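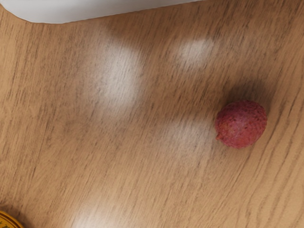 Why does a solid wood tabletop cup in winter? The two faces of the board lose moisture at different rates, and the drier face shrinks first.

Wood holds water in its cell walls and trades it with the air until the two are in balance. In a heated house in January, the air can be dry enough to pull a board well below the moisture level it had in the shop. Movement along the grain is small enough to ignore. Movement across it is not, and a flat-sawn board moves more than a quarter-sawn board of the same species and width.

The joinery shop at Melness kept records on 77 tabletops over four heating seasons. All were finished on the upper face. On 40 of them the underside was left bare, and those accounted for most of the cupping complaints. The shop now applies the same number of coats to both faces. Film finishes slow the exchange of moisture but do not stop it, so a sealed top still needs room to move.

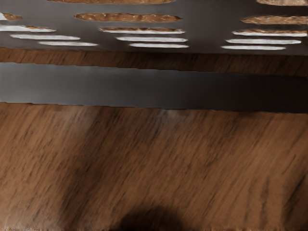 A reader in Rarnum objects that sealing both faces only delays the problem, and that the fasteners deserve more of the blame. The point is fair. A top screwed tight to its apron cannot shrink evenly, and it will either split or pull the frame out of square. Slotted brackets, figure-eight clips and wooden buttons all allow travel across the grain. Slots should run in the direction of movement, with the screw snug but not crushed down.

Storage matters too. Boards leaned against a wall near a heat source dry unevenly within days. Stack them flat on stickers of equal thickness, lined up vertically, and weight the pile. Check moisture content at several points, away from the ends, before the final planing.

Related items
Reading a Pin-Type Moisture Meter
Mahama Yard: 89 Boards Through the Kiln
Climon Hardwax Oil, Second Coat Times
Breadboard Ends and Elongated Holes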